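How to Sort Out a Shelf of Cleaning Bottles
Posted May 16, 2020

Most of us own more cleaning fluid than we own things to clean. Mine had spread to the space under the kitchen sink, the bathroom windowsill and a bucket in the hall that I had begun to think of as furniture. What follows is how I moved the lot on to one set of metal shelves and made it stay there. It took an afternoon and a fair amount of muttering.

You will need: a shelving rack, a damp cloth, a dry cloth, a marker pen, some masking tape, rubber gloves and somewhere to put everything while the rack is bare. I used the bath.

1. Get every bottle out

All of them, including the one behind the toilet. You will find duplicates. I turned up limescale remover in four separate places, which tells you something about the water in Nurkine and something else about me.

2. Check the rack before you load it

Liquid is heavy, and a full shelf of it is heavier than you think when you are carrying it in two at a time. My rack is an old Horrocks bolt-together job with slotted uprights, and two of the bolts had worked themselves finger-loose. Tighten yours. Push the top corner sideways; if the whole thing leans like a man at a bus stop, fit a brace or fix it to the wall.

Wipe the boards and let them dry. A bottle put down in a puddle will glue itself there by November.

3. Throw out the hopeless cases

Anything that leaks, anything with no label, anything whose cap has fused. Don't pour two leftovers into one bottle to save space. Bleach and an acid toilet cleaner make a gas you really do not want in a small room, and the same goes for bleach and ammonia. If you can't tell what's in it, ask your council where to take it, and leave the cap on.

4. Group by room, then by shape

Toilet things at one end, bathroom things at the other, general stuff in the middle. Bleach gets a tray to itself, well away from the acids. Within each group put the same bottles one behind another, so that the front one stands for the whole row and you simply take it and pull the next one forward. Shops have been doing this for ages and they are quite right.

Bent necks are the nuisance. A toilet cleaner with a curved spout takes up the room of a bottle and a half unless they all face the same way, so turn them like ducks on a pond.

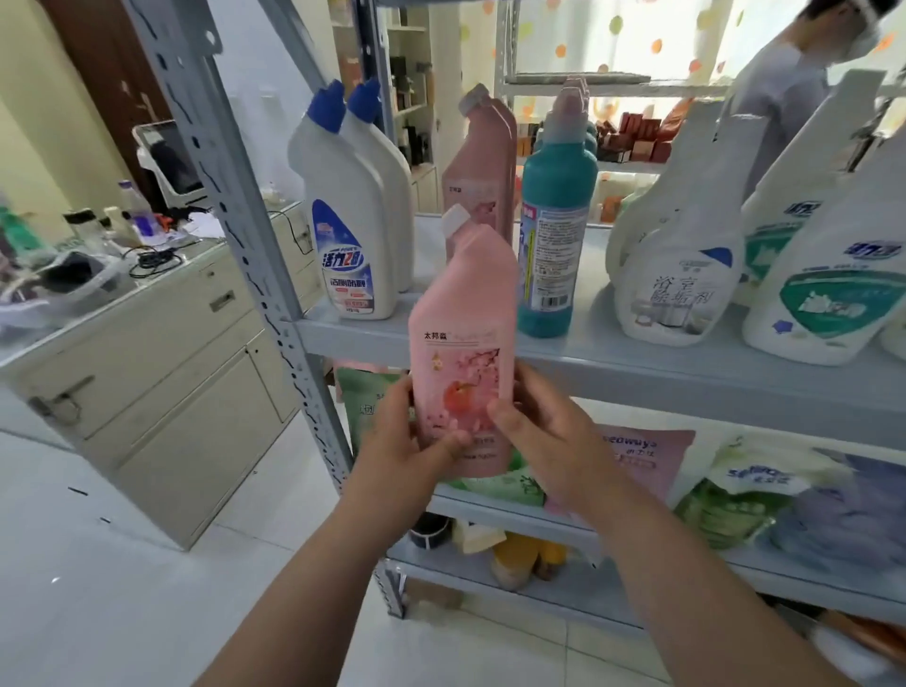 Flat-bodied bottles are easier, but they do tip. Keep them label outwards and close together, and use both hands for the full ones. I learned that last part with a litre of Pikus floor soap and a pair of suede shoes.

5. Label the board as well as the bottle

A strip of masking tape along the front edge, with TOILET, BATH, FLOORS written on it, is enough. If you buy things with labels in a language you don't read, get somebody to translate the warnings and tape them to the back. The picture on the front is no guide. Plenty of cleaners carry fruit or flowers, and they are still not for drinking, so if there are children about, the whole collection belongs in a locked cupboard and you may skip my rack altogether.

6. Stop buying more

The hard one. I keep a list taped inside the door and cross things off when a row is down to its last bottle. The Sirkska market does a very tempting 2 for 1 on descaler, and I now walk past it on the other side of the aisle.

The bucket has gone back to being a bucket. I keep the mop in it.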